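Ticket 1000: Marker lines on the white table, Gornton room
Opened by: Đức Đào
Date: August 27, 2018
Priority: low, apparently

Someone has drawn on the white tabletop again, and one of the lines is dashed, so care was taken. Dry wipe did nothing. Wet wipe did nothing, with more effort. The colored cubes are still out and I have left them alone, having been told off in June for tidying the red and blue ones into one box.

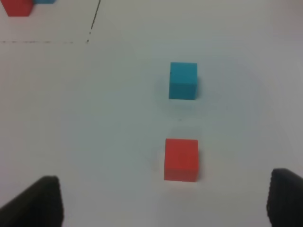

Will rubbing alcohol hurt the white surface?
Test a corner first, wait 8 minutes, and stop if it turns dull or sticky.

Update: corner passed. Please send 2 cloths from Inell; the one in the drawer is mostly lint. Lines stay until Moodley confirms they don't mean anything. Last time they meant something.

Status: waiting on Moodley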